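Mendon indoor nets reopen with new bowling lanes

7 Feb 2023

The indoor cricket center at Mendon has reopened its practice hall after a full resurfacing of the bowling lanes. Members can book sessions again from this week, and the junior program returns in March.

The old matting had worn thin on a good length, and the ball was keeping low on two of the lanes. The replacement is a woven carpet laid over a firmer base, which gives a more even bounce for seam bowling. Spinners should expect slower turn than before until the pile settles.

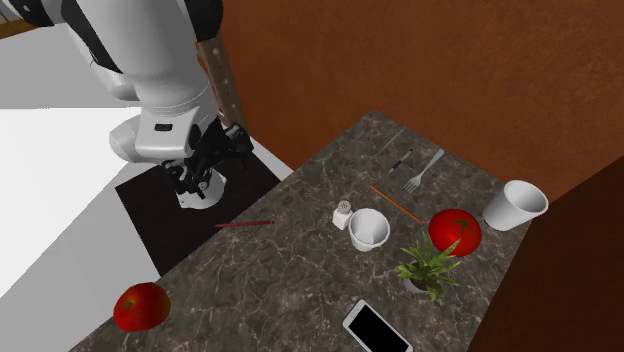

Run-ups have been extended on the two outer lanes to suit faster bowlers. The inner lanes keep their former length and are set aside for spin, throwdowns and wicketkeeping drills. Side netting has been rehung with a heavier cord at batting height.

Head coach Pilar Bustos said batters should use the first sessions to check their guard and trigger movement against the truer bounce. "Players who got used to staying low on the old surface will need to stand up a little more," she said.

The center recorded 2,078 net bookings last season, of which 759 were for junior squads. Sessions run for 40 minutes. Full-length spikes are not allowed on the new carpet; rubber soles are required on all lanes.

Aurora Baptista will run the seam bowling group, and Liis Ozoliņš takes over the spin sessions. Bookings are made at the front desk or through the club secretary, Ilze Zariņš.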